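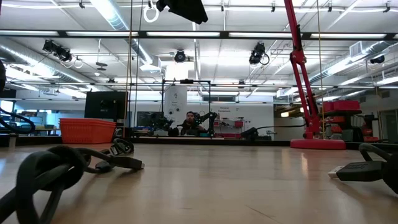
Nesma Fawzy 在上次课后来信说,她觉得把抽签叫做“运气”有一点不公平:一个选手如果第一轮轮空,少打一场,第三天的腿就和别人的腿不一样,这件事应该在讲义里写清楚。我同意她的意见,所以这一讲先讲轮空,再讲种子,最后讲小组循环赛中积分相同怎么办。

第四讲 网球赛事的抽签与赛制

一、单淘汰赛的签表

单淘汰赛的规则很简单,输一场就结束。要产生一名冠军,比赛的总场数等于参赛人数减一。请大家记住这个关系,它在安排场地的时候非常有用。

签表的大小必须是二的乘方:8、16、32、64、128。参赛人数和签表大小之间的差,就是轮空的数目。

以 Jasberg 公开赛的男子单打为例。报名截止的时候有36名选手,32签的签表放不下,所以使用64签。轮空的数目是64减36,等于28。剩下的8名选手打第一轮,一共4场,4名胜者和28名轮空的选手合在一起,正好是32人,从这里开始每一轮人数减半。全部比赛是35场。

有的同学在作业里写“36人先打18场,剩下18人,再打9场,剩下9人”。这样写,到9人的时候就不能继续了,而且轮空会出现在比赛的后半段,对其他选手的影响更大。所有的轮空都应该放在第一轮。

二、轮空给谁

一般的做法是先给种子选手,按照种子的顺序。种子都得到轮空以后,剩余的轮空要尽量平均地分布在签表的各个区。

还是上面的例子。64签分成四个区,每个区16个位置。28个轮空除以四,每个区7个。这样每个区有9名选手,第一轮各打1场。如果一个区有10个轮空,另一个区只有4个,那么后一个区的选手就要多打比赛,裁判长会收到投诉,而且投诉是有道理的。

关于 Nesma Fawzy 提出的体力问题,我补充两点。第一,轮空的选手少打一场,但是他也少一次适应场地和风向的机会。有的教练很不喜欢轮空,特别是换了场地类型的第一个星期。第二,第一轮和第二轮之间最好隔一天。如果赛程太紧,做不到隔一天,那么打过第一轮的选手,第二轮应该排在当天较晚的时间。

三、种子的位置

种子的作用是让水平高的选手不要过早相遇。设8名种子的时候,64签的常用位置如下:

1号种子:第1位
2号种子:第64位
3号和4号种子:抽签进入第17位和第48位
5号至8号种子:抽签进入第16位、第32位、第33位和第49位

请注意,1号和2号的位置是固定的,不需要抽签。3号和4号先抽的进第17位,后抽的进第48位。很多初学者以为3号一定和2号在同一个半区,这是不对的,3号也可能和1号在同一个半区。

种子的顺序通常来自排名。排名要写明采用哪一天公布的版本,并且在报名通知里提前告诉选手。Jasberg 公开赛采用的是一月份的排名,当时1号种子的积分是2663分。报名以后排名有变化的,不重新排种子。
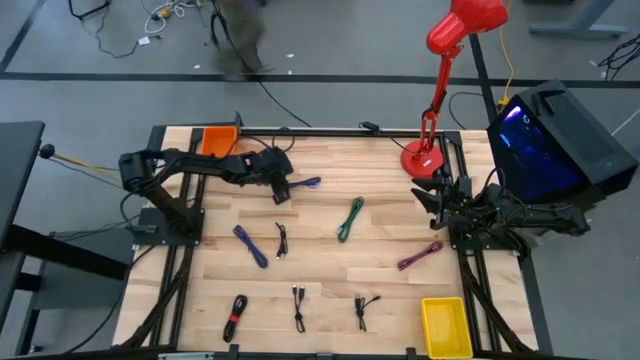 如果种子选手在抽签以后、第一场比赛以前退赛,就要看退赛的时间。赛程表还没有公布的,下一位符合条件的选手可以补成种子,进入空出来的位置。赛程表已经公布的,不再移动任何种子,空位由幸运落选者或者候补选手填进去,他得到的是这个位置,得不到种子的身份。各个协会的具体规定有一些差别,实习的时候请先读当地的竞赛规程。

四、小组循环赛

业余比赛很多采用小组循环。选手花了报名费和路费,只打一场就回家,心里不会很高兴。每组4人,每人打3场,一组一共6场。如果36名选手分成9个组,小组阶段就是54场,比整个单淘汰赛还多19场。

Catcombe 俱乐部的联赛一个赛季要安排174场比赛,室外场地只有2片,他们的办法是把决胜盘改成抢十。请大家估算一下,这样改以后,每场平均可以节省多少时间,下次课讨论。

五、积分相同时的排名

小组赛最容易引起争议的是这个部分。建议的顺序是:

(1)胜场数;
(2)如果两人相同,看两人之间的胜负;
(3)如果三人相同,看胜盘率,也就是胜盘数除以总盘数;
(4)还相同的,看胜局率;
(5)仍然相同的,由裁判长抽签。

三人相同的例子。甲2比0胜乙,乙2比1胜丙,丙2比1胜甲,三人都以2比0胜了丁。三人都是两胜一负。

甲:胜5盘,负2盘,胜盘率71.4%
乙:胜4盘,负3盘,胜盘率57.1%
丙:胜5盘,负3盘,胜盘率62.5%

小组名次是甲、丙、乙、丁。甲和丙的胜盘数一样,都是5盘,如果只看胜盘数而不看比率,就会得到“相同”的错误结论。

还有一个问题:用胜盘率分出其中一个人以后,剩下的两个人如果还是相同,应该回到第(2)条,看他们两人之间的胜负,不要继续往下算胜局率。去年的期末作业里,这个地方错得最多。

有选手中途退出小组赛的时候,他已经打完的成绩是保留还是取消,必须在开赛以前写进规程。比赛开始以后再决定,不管怎么决定,都会有一个选手吃亏。

六、作业

1. 女子单打有21名选手,4名种子。请画出32签的签表,标出种子位置和全部轮空,并说明每个区的人数为什么是这样。

2. Gashi 杯团体赛有6支队伍,只有两天时间,每支队伍至少要打两场。请提出一个赛制,并写出总场数。

3. 把第五部分的例子改一下:丙以2比0胜甲,其他比分不变。请重新计算名次。

作业用中文写,一到两页,下次上课以前交给我。签表可以手画,但是选手的编号要写得清楚。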